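수건을 바꾸는 계절

창밖이 아직 어둑한 오전 6시쯤이면 저는 보통 물부터 끓입니다. 1월에는 그 시간이 유난히 좋아요. 보일러 돌아가는 소리가 나고, 주전자가 슬슬 울기 시작하고, 저는 욕실 장을 열어 놓고 괜히 수건을 만져 보곤 합니다. 올해 첫 글은 거창한 다짐 대신 수건 이야기로 시작해 보려고요. (네, 또 살림 이야기입니다. 늘 읽어 주셔서 고마워요!)

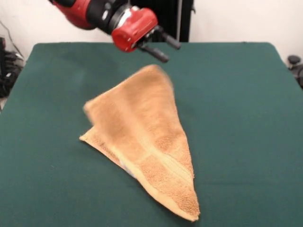
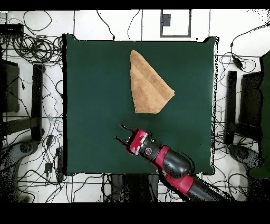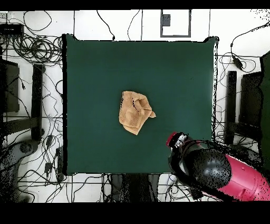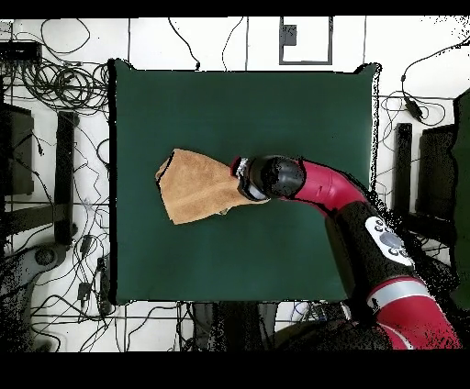

할머니의 수건 장

수건에 대한 제 기억은 거의 다 외할머니 댁에서 왔습니다. 할머니 댁 안방에는 문이 뻑뻑한 나무장이 하나 있었는데, 제일 아래 칸이 전부 수건이었어요. 돌잔치 수건, 칠순 수건, 동창회 수건, 어느 새마을금고 개점 기념 수건까지. 글씨는 다 달랐지만 냄새는 하나같이 빨랫비누와 햇볕 냄새였습니다. 할머니는 새 수건을 아끼느라 손님이 와야 꺼내셨고, 정작 당신은 귀퉁이가 다 해진 것을 쓰셨지요. 그때는 답답했는데, 저도 선물받은 좋은 수건을 장 안쪽에 밀어 넣고 있더라고요. 피는 못 속이나 봅니다.

그래서 작년에는 마음을 먹고 오래된 수건부터 정리했습니다. 뻣뻣해진 것은 반으로 잘라 걸레로 쓰고, 그나마 도톰한 것은 현관에 두고 비 오는 날 우산 닦는 데 씁니다. 빈자리에는 동네 살림 가게 안돈(Andon)에서 산 수건을 넣었어요. 처음엔 딱 3장만 샀는데, 써 보니 좋아서 나중에 더 사러 갔답니다.

섬유유연제를 끊은 이야기

이건 아일랜드에서 온 로난 키오(Rónán Keogh) 씨 덕분입니다. 예전에 같은 건물에 살던 분인데, 어느 날 빨래를 널다가 마주쳤거든요. 제가 수건이 물을 잘 안 먹는다고 투덜거렸더니, 유연제를 한 달만 쉬어 보라고 하시더군요. 반신반의하며 따라 해 봤는데 저희 집 수건은 확실히 달라졌습니다. 머리를 감고 둘러 두면 물기가 쏙 빠져요. 대신 향기가 없어서 처음 며칠은 허전했습니다. 그 향을 꽤 좋아했던 모양이에요.

요즘 제가 하는 방법은 이렇습니다. 수건은 다른 옷과 섞지 않고 따로 돌립니다. 세제는 평소보다 조금 적게 넣고, 헹굼을 한 번 더 해요. 세탁이 끝나면 꺼내서 양 끝을 잡고 탁탁 털어 줍니다. 팔이 좀 아프지만 누워 있던 올이 일어나면서 말랐을 때 감촉이 훨씬 폭신해요. 겨울에는 방 안에 널고, 마르는 동안 창문을 잠깐씩 열어 둡니다. 감기 기운이 있는 날은 그냥 제습기에 맡기고요.

접는 법에 대해서라면

집집마다 다르지요. 저희 어머니는 세 번 접어 반듯하게 세우는 쪽이고, 언니는 돌돌 말아 바구니에 꽂아 둡니다. 저는 한동안 호텔처럼 해 보겠다고 애를 쓰다가, 결국 어머니 방식으로 돌아왔어요. 손이 먼저 기억하고 있더라고요. 텔레비전을 틀어 놓고 무릎 위에서 한 장씩 접고 있으면 하루 동안 들은 말들이 조금씩 가라앉습니다. 남편은 옆에서 도와준다고 접는데 크기가 제각각이라, 남편이 나간 뒤에 몰래 다시 접은 적도 있습니다. (이 글은 안 읽겠지요?)

다음 글에서는 이불장 정리를 적어 볼까 합니다. 솜이불을 어떻게 해야 할지 아직 결정을 못 했거든요. 혹시 오래된 솜이불을 틀어서 쓰고 계신 분이 있으면 댓글로 알려 주세요. 동네에 맡길 만한 곳이 남아 있는지도 궁금합니다. 저는 이제 빨래 널러 갑니다!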